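Ticket 3800: Rechte Hand bleibt an der Tomate stehen, Greifplaner meldet „kein gültiger Kontakt“
Projekt: Kitholm (Simulation Küchentheke)
Komponente: Planung / Kollisionsprüfung
Erstellt von: Benedito Xavier
Bearbeitet von: Umesh Dubey
Status: Gelöst, Nachtest offen

Benedito Xavier schrieb:

Hallo Umesh, hallo in die Runde,

erst einmal vielen Dank für die schnelle Hilfe beim letzten Mal, der neue Szenenlader läuft bei mir seitdem ohne Murren. Leider habe ich gleich das nächste Problem im Gepäck, und ich hole ein bisschen aus, damit ihr nicht dreimal nachfragen müsst.

Ich lasse auf der Küchenszene die Aufgabe „Tomate aus der Schale nehmen“ laufen, rechter Arm aktiv, linker Arm in Warteposition. Die Anfahrt sieht sauber aus, die rechte Hand kommt über den Schalenrand, und dann ist Schluss. Der Planer sucht noch eine Weile herum und gibt schließlich auf:

[planner] approach: ok
[planner] grasp: sampling contacts, arm=right, target=tomato
[planner] grasp: 598 candidates, 598 rejected (collision)
[planner] abort: no valid contact
[executor] hold position, arm=right

Ausprobiert habe ich schon Folgendes: Simulation neu gestartet, Cache von Oneo gelöscht, einen anderen Zufallsstartwert genommen und den Sicherheitsabstand in der Kollisionsprüfung halbiert. Letzteres hat mich kurz hoffen lassen, am Ergebnis hat es aber nichts geändert. Mit der Tomate direkt auf der Marmorplatte klappt der Griff übrigens auf Anhieb. Ich habe deshalb die Schale im Verdacht, finde in ihrer Beschreibungsdatei aber nichts Auffälliges. Der Zustand beim Abbruch:
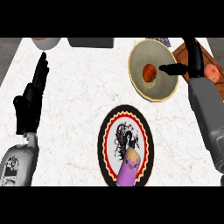
Kitholm, Küchentheke: rechte Hand am Schalenrand dicht vor der Tomate, linke Hand in Warteposition.

Meine zweite Vermutung war das Schneidebrett mit dem Apfel, weil der Unterarm dort so nah vorbeiführt. Brett und Apfel habe ich also testweise aus der Szene genommen, gleiche Meldung. Jetzt bin ich mit meinem Latein am Ende und würde mich freuen, wenn du einmal draufschauen könntest. Es eilt nicht furchtbar, aber die Auswertung für Larnness hängt daran.

Herzliche Grüße
Benedito

Umesh Dubey antwortete:

Lieber Benedito,

danke für die ausführliche Beschreibung, so macht das Helfen wirklich Freude. Der Versuch ohne Brett und Apfel war Gold wert, den hätte ich sonst als Erstes von dir erbeten.

Dass alle Kandidaten mit derselben Begründung verworfen werden, obwohl du den Abstand halbiert hast, riecht für mich nach der Kollisionsgeometrie. Magst du in der Szene einmal die Kollisionskörper einblenden (im Oneo-Betrachter unter Ansicht, Kollision) und nachsehen, ob die Schale innen hohl ist? Für die Darstellung und für die Prüfung werden ja getrennte Netze geladen, und beim Rendern sieht man davon gar nichts. Schick mir bitte auch die Ausgabe von „skinner inspect“ für das Objekt, dann kann ich parallel suchen.

Benedito Xavier schrieb:

Volltreffer, glaube ich! Mit eingeblendeten Kollisionskörpern ist die Schale oben zu wie ein Topf mit Deckel, und die Tomate steckt zur Hälfte darin. Die Ausgabe von Skinner:

object: bowl_wide
visual: mesh
collision: convex_hull (fallback)
parts: 1
warning: decomposition skipped, using hull

Die Warnung hatte ich schlicht überlesen, sie steht beim Laden zwischen lauter Texturmeldungen. Bleibt für mich die Frage, warum die Zerlegung übersprungen wird. Im Mai lief dieselbe Aufgabe noch durch, da bin ich mir sicher.

Umesh Dubey antwortete:

Da täuscht dich dein Gedächtnis nicht. Seit der Umstellung des Konverters gibt es eine Obergrenze für die Rechenzeit pro Objekt. Wird sie überschritten, nimmt Skinner stillschweigend die konvexe Hülle, und damit ist jede Schale für den Planer ein massiver Klotz. Für eine Tomate oder einen Apfel ist das völlig in Ordnung, bei allem mit Hohlraum geht es schief – also auch beim Becher auf dem Teller, falls du später einmal etwas hineinlegen möchtest.

So kommst du weiter:

1. In der Objektdatei der Schale „collision_mode: decompose“ setzen und „allow_fallback: false“ ergänzen.
2. „time_limit“ auf 22 Sekunden erhöhen.
3. Das Objekt mit „skinner rebuild bowl_wide“ neu bauen.
4. Den Szenencache löschen und erst danach laden. Ein Neustart allein genügt nicht, der alte Körper bleibt sonst liegen.
5. Den Sicherheitsabstand bitte wieder auf den ursprünglichen Wert stellen, sonst streift dir die Hand beim Herausziehen den Rand.

Benedito Xavier schrieb:

Lieber Umesh, es läuft! Die Schale ist jetzt innen frei, der Planer findet Kontakte, und der rechte Arm hebt die Tomate heraus. Von zwei Durchläufen waren beide erfolgreich, für eine Statistik reicht das natürlich nicht, aber meine Laune ist deutlich besser. Ich lasse über Nacht eine längere Serie mit wechselnden Startwerten laufen und trage das Ergebnis nach.

Eine Bitte hätte ich noch: Könnte der Rückfall auf die Hülle künftig als Fehler gemeldet werden, wenigstens bei Objekten, die als Behälter markiert sind?

Umesh Dubey antwortete:

Sehr gern, das habe ich als eigenes Ticket angelegt und dieses hier verknüpft. Den Becher baue ich bei der Gelegenheit gleich mit um. Ich setze auf „Gelöst“ und lasse den Nachtest offen, bis deine Serie durch ist.

Letzte Änderung: 29. Dez. 2025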